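Girari Property: Frequently Asked Questions for Shareholders and Neighboring Landholders

The following answers have been prepared by Clanholm Minerals (the "Company") in response to inquiries received by its investor and community relations office. They concern the Company's base metal exploration program at the Girari property and are reviewed each June. They do not replace the Company's regulatory filings, which prevail in the event of any difference.

What is the Girari property?

Girari is an early-stage copper and zinc exploration property covering 2,566 hectares. It consists of two contiguous claim blocks, known as the Awan block to the north and the Trostberg block to the south. The Company holds a 100% interest in the Awan block. The Trostberg block is held under an option agreement, the terms of which are set out below.

Is there a mine at Girari?

No. There is no mine, mill or processing plant on the property, and no application for one has been filed. No mineral resource or mineral reserve has been estimated. Exploration to date has been limited to geological mapping, soil and rock sampling, an airborne magnetic survey and a first phase of core drilling.

What are the terms of the Trostberg option?

The Company may earn a full interest in the Trostberg block by making staged cash payments to the vendor and completing a minimum amount of exploration work before the option expires. The vendor will retain a 2% net smelter return royalty. Half of that royalty may be bought back by the Company at any time before commercial production. Should the Company elect not to proceed, the block reverts to the vendor and no further payments are due.

How are soil samples collected?

Samples are taken from the B horizon with a hand auger at fixed stations along a surveyed grid. Each sample is placed in a numbered kraft paper bag, air dried at the field office and shipped in sealed sacks to an independent laboratory. Field duplicates are inserted at a rate of one for every 20 samples. Auger holes are backfilled by the crew before moving to the next station.

What did the soil survey show?

The survey outlined a zone of elevated copper and zinc values on the Awan block, open to the east where the grid ends at a wetland. A single station within the zone returned 252 parts per million copper. Readers are cautioned that soil values reflect conditions near the surface and may not be representative of mineralization at depth. A soil anomaly is a guide to further work and should not be read as an indication that an economic deposit is present.

Why are some drill results released later than others?

Core must be logged, photographed, cut and sampled before it is shipped, and laboratory turnaround varies with the season. Results are also held until the Company's quality control checks are complete. If a blank, standard or duplicate falls outside accepted limits, the affected batch is re-assayed and the results for that hole are delayed accordingly. The Company does not release partial results for a hole unless the interval in question is material on its own.

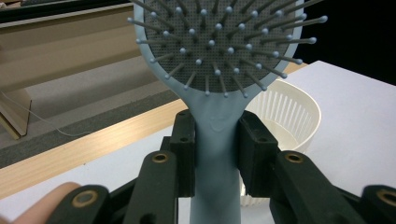

Tahira Mohmand wrote to ask whether a hole that is missing from a news release should be taken as a poor one, as the release covering the first phase listed the holes out of sequence. It should not. Holes are numbered in the order in which they are permitted, and the drill is moved in whatever order access and ground conditions allow. The Company reports every completed hole, including those that return no significant values. Holes lost or abandoned before reaching their target depth are identified in the table of collar locations.

Are reported widths the same as true widths?

Not necessarily. Unless otherwise stated, intervals are reported as core lengths. A hole that crosses a mineralized zone at a shallow angle will return a longer interval than one that crosses it squarely. True widths at Girari cannot yet be determined, and this is noted in each release.

Does the Company need permission to enter private land?

The mineral claims grant the right to explore but do not convey ownership of the surface. Written notice is given to each registered surface owner before crews enter private land. Where drilling or the building of access trails is planned, the Company seeks a signed access agreement that sets out the route, the working hours, the compensation payable and the condition in which the land will be left. Gates are to be left as they are found.

What hours do crews work?

Sampling and mapping crews work in daylight only. When drilling is under way within hearing distance of an occupied residence, the rig is shut down from 9:00 p.m. to 7:00 a.m. unless the resident has agreed otherwise in writing. In remote parts of the Trostberg block the rig may operate around the clock.

How is water protected during drilling?

Water is drawn only from the sources named in the drilling permit, and intake hoses are screened. Return water is directed to a sump located away from streams and wells. Fuel is stored within secondary containment, and spill kits are kept at the rig and at the fuel storage area. Any landholder with a well close to a proposed drill site may request that it be tested, at the Company's expense, before drilling begins and again after the rig has left.

What happens to a drill site when work is finished?

Casing is removed or cut below ground level and capped. Sumps are filled, the pad is recontoured and stockpiled topsoil is spread over the disturbed area. Seed mixes are selected in consultation with the landholder. Sites are inspected in the following growing season, and those that have not taken are reseeded.

How is the program funded?

Exploration is funded from the proceeds of private placements. The Company has no revenue from mining operations and expects to require additional financing in order to complete the next phase. There is no assurance that such financing will be available on acceptable terms. Any issue of new shares would dilute existing holdings.

What work is planned next?

Subject to financing and permits, the Company intends to extend the soil grid on the Awan block around the southern margin of the wetland, complete a ground geophysical survey over the existing anomaly and select targets for a second phase of drilling. On the Trostberg block, work will be confined to mapping and prospecting until the next option payment falls due.

How can a question or complaint be submitted?

Inquiries may be sent in writing to the investor and community relations office at the Company's registered address. Complaints concerning access, noise or property damage should include the location and the time of day at which the matter was observed. Urgent matters involving livestock, fences or water supply may be raised directly with the site supervisor, whose telephone number is posted at each active access point.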